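Kommt noch eine Staffel »Schloss Gistonberg«?

Frage von brikier_fan46
Das Finale lief im April, seitdem Funkstille. Weiß jemand was? Ich frage für mein Sofa.

Plaltero
Offiziell ist nichts verlängert. Abgesetzt aber auch nicht.

gowda182
Google kaputt?

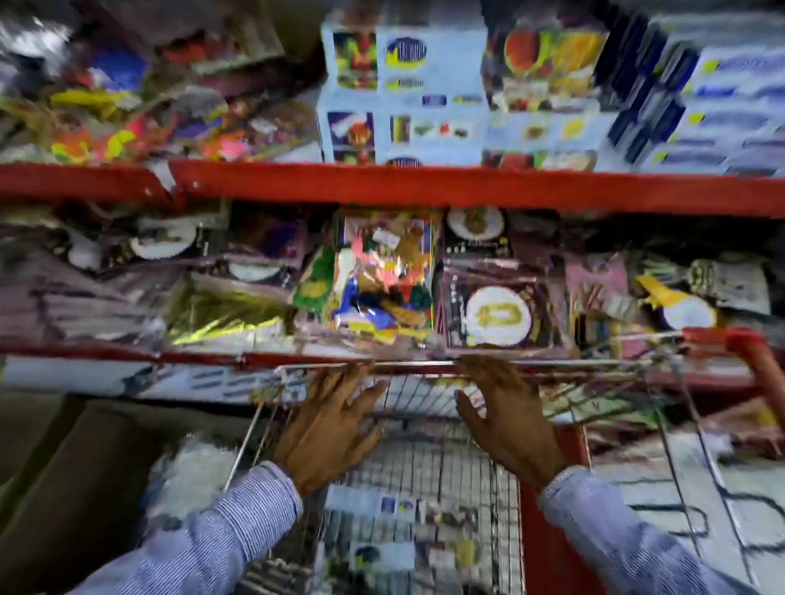
Wie viele Folgen hatte die letzte Staffel?
Es waren 10, das Finale in Überlänge.

Kommentare
sofakante: Die Überlänge war Werbung.
Plaltero: Und Rückblenden.

Ähnliche Fragen
Wer singt den Titelsong von Gistonberg?
Warum endet Folge 46 ohne Abspann?
Quizshows mit Telejoker gesucht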